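What Is a Ghost Story For?

By Reiko Ishida
December

People have been telling ghost stories for longer than they have been writing things down. Some are told to scare you. Some are told to teach you something, and some are just a good way to spend a long evening.

A ghost story is a kind of short story. It usually has a small number of people in it and one main place, such as a house, a road or a well. The place matters a lot. If you change the place, you often have to change the ghost too.

Most ghost stories start out ordinary. Somebody comes home from work. Somebody goes to stay with an aunt. The writer wants you to feel that you know this world, so that you notice when one small thing is wrong. It might be a door that was shut and is now open, or a voice that comes from the wrong side of the room.

After that, the writer makes you wait. Waiting is called suspense. Short sentences can build it. So can leaving things out. In a story called "The Lamp at Gunurham," by Zeeshan Talpur, the ghost does not show up until page 26, and the whole story is only 49 pages long. Before that, all the reader gets is a lamp that keeps moving from one window to another.

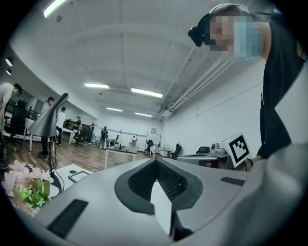 You may have noticed that many ghosts in stories want something. They may want to be buried in the right place, or to have a letter delivered. In "The Lamp at Gunurham" the ghost is looking for her brother, and she uses the lamp to look in each room. When you find that out, she is less scary and more sad. Plenty of readers like that part best.

Other ghosts are never explained. At the end of Talpur's story "Brindach," you still don't know who was knocking. Some readers find this annoying. Others keep thinking about it for days. Both kinds of ending are allowed.

If you want to try writing one, keep it short. Pick a place you know well, like a bus stop or your school hallway. Write down what it sounds like when it is quiet. Then choose one thing to change, and don't tell the reader why yet.

Read it out loud to someone when you are done. If they stop fidgeting, leave that part alone. If they get bored, there are probably too many words before the strange thing happens, and you can cross some out.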